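Chapter 4
Sharing the Table: Good Practice for Two-Arm Work

Two arms can do so much more than one! One can steady a part while the other works on it, or both can reach into the same small space from different sides. That freedom is a thrill the first time you program it, and it is also where good rules start to earn their keep. In this chapter you will write rules of your own, test them, and (I hope) argue about them with your lab partner.

We begin with the shared zone, the part of the table that both arms can reach. A sound cell standard says who may enter it, how fast, and what each arm must do with anything it is holding. Even a light, thin stick between two fingertips changes the arm's reach, so the safe distance is measured from the tip of the stick and never from the fingers.

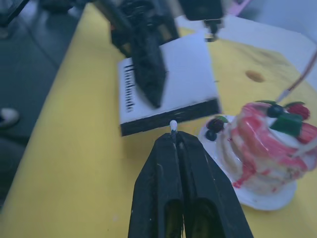

4.1 Writing the Zone Rule

Amancay Sosa and Fidel Medina wrote the version we use here for the training cells at Tedunell. It fits on one page:

Keep 20 mm between any two moving parts, held items included.
Inside the shared zone, travel at up to 10 mm per second.
Only one arm starts a new move at a time.

Copy these into your notebook, leaving plenty of room under each one. You will be changing them by the end of Section 4.3, once you have tried them with a longer tool.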